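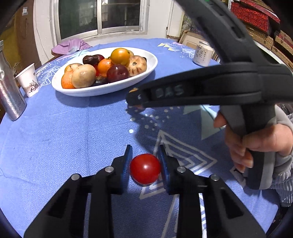 Fig. 1. Table recording with both hand-held grippers; a cherry tomato is between the blue pads of the near one.

Home | Projects | Reports | People | Contact

Oltby Grasp Software, second progress report to the Mac Carthaigh Fund
Prepared by Kevin Cullinane, 5th May

1. What the period covered

The first report closed in February with the recorder working and almost no software after it. This report is about the software after it. The work plan had three items for the period: the time alignment of the two grippers, the estimation of jaw opening from the wrist view, and the segmentation tool which cuts a long recording into single pick and place actions. The first two are finished. The third is usable by us but I would not yet give it to another group.

Sinéad Ó Briain has done the alignment and the replay tool. Sorcha Cullinane has done the perception part. I did the segmentation and the data checks. The recordings were made in Brirnside.

2. Time alignment

Each gripper writes its own stream with its own clock. In the first version we matched the two streams at the start of the recording only, and we accepted the drift. For single-hand tasks this made no harm. For tasks where one hand passes a fruit and the other receives it, the drift was enough to make the receiving jaw close before the fruit was there in the replay, so the training examples taught a wrong order.

The new version estimates offset and rate together over the full recording, from the motion of the table as both cameras see it. It needs that both views contain the same static objects for a part of the time. The remaining error was at most 2 frames in our test set. Sinéad has written a small check that refuses a recording when the shared view is too short, and prints the time at which it was lost.

A printed tablecloth helps very much. On a plain white table the estimator found few points to follow and the rate was not stable. We considered adding printed markers but decided against it for this year, as they would be also visible to the grasp model and it could learn to depend on them.

3. Jaw opening and contact

We take the jaw opening from the image, by following the inner blue pads. Sorcha's first model was confused by fruit that reaches the edge of a pad, and it reported a closed jaw when a dark plum was held. She retrained it with more dark fruit and with the pad borders labeled separately. It is now correct on plums. It is weaker on small glossy objects: a cherry tomato reflects the lamp, and the highlight moves when the hand turns.

Contact is a harder question. The pads have no force sensor, so the software must decide from the image when the fruit is held. We use two signals, the jaw opening becoming constant and the fruit beginning to move together with the jaw. The second signal comes late, so the contact label is placed backward in time after the motion is confirmed. This means that it can be used for training but cannot be used online. I mention it clearly because the proposal text could be read as promising an online signal.

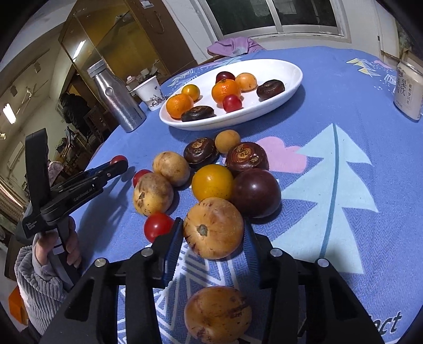 Fig. 2. Near jaws open over the fruit, while the left hand holds a cherry tomato in the second gripper.

4. Segmentation

The set now has 2,678 segments which the tool proposed. I have reviewed 1,360 of them by hand. The common error is that two actions are joined in one when the person does not pause between them. The opposite error, a cut in the middle of one action, appears when the jaw opens wide and waits above the fruit, and the tool takes the waiting as an end.

I have changed the rule so that an open jaw alone does not end a segment. There must also be movement away from the object. I have not yet run the new rule over the full set, because Bríd Heffernan asked that the reviewed part stays frozen until she has finished her baseline. This is reasonable and I agreed to it.

Object names are a smaller problem. Our label list had "tomato" as one class, but the table can hold red, yellow and dark purple ones, and some of the tan fruit is difficult to name even for a person looking slowly. We have added a class "round fruit, not sure". The planner needs size and shape more than the name, and the reviewers work faster with it.

5. Planning and replay

The replay tool reads a segment and gives a jaw path to the planner in simulation. We held back 40 segments for testing it. The planner accepts the path in most cases where the fruit stands alone. It has difficulty in a full bowl, where the approach used by the human hand goes very near to other fruit and the planner's safety distance rejects it. Reducing this distance by object type is possible, but I would like to discuss it with Trastgate first, as it is their planner and they maintain the collision code.

No test on the physical arm was planned for this period and none was done.

6. Changes to the plan

We ask to move the documentation of the segmentation tool to the next period, and to bring forward the work on crowded bowls. The budget total does not change. A short note with the new task order is already with Kieran Noonan.

7. Next steps

Sinéad will package the alignment code with its tests. Sorcha will collect labels for highlights on small fruit. I will run the new cutting rule when the frozen part is released, and compare old and new cuts on the reviewed segments.

Comments (3)

Kieran Noonan
Thank you Kevin, note received. Could section 3 say in one line what an online contact signal would cost? The board will ask me.

Bríd Heffernan
Baseline is nearly finished. You can unfreeze when I write to the list, please not before.

Kevin Cullinane
Kieran, I will send a page on it. I prefer not to put a number here before I have spoken with Sorcha.

Related reports
Oltby Grasp Software, first progress report
Label guide for table objects, second version
Trastgate planner interface: notes from the integration meeting
Brirnside recording protocol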